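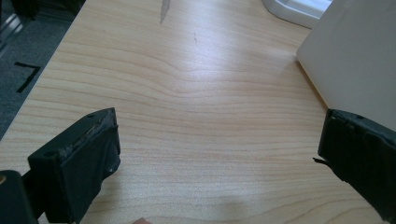 Danylo Kushnir asks whether a pencil line on the top has to come off before anything is stood on it. It does. Graphite spreads under a moving box and is harder to lift afterwards.

4.1 Preparing the table top

1. Clear the table completely.
2. Wipe along the grain with a damp cloth, then with a dry one.
3. Treat remaining marks with a soft white eraser. Do not press hard.

Caution: do not use scouring powder or wire wool. Either will dull the finish.
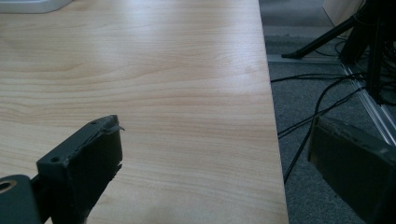
Greven Site – Stores and Packing Department

4. Wipe the edges last, working from the back corner to the front.
5. Check each edge by hand for lifting or splinters. Report damage to Inês Louro before use.

4.2 Setting out the box

1. Release both latch clips and lift the lid straight up by its handle.
2. Lay the lid flat behind the box, clear of the cable hole.
3. Place the box towards the front of the table, with its base fully supported.
4. Stand cartons upright to one side until they are packed.

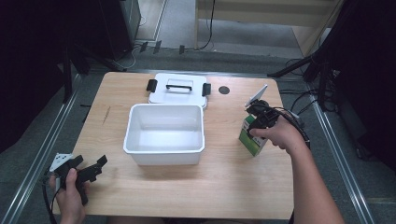 5. Check that the box is empty and dry inside before loading.
6. Load cartons upright, heaviest first. Do not stack above the rim – the lid must close without force.
7. Refit the lid and close both clips.

Note: do not lift a loaded box by the lid handle until both clips are closed. Replacement clips are ordered on form 182.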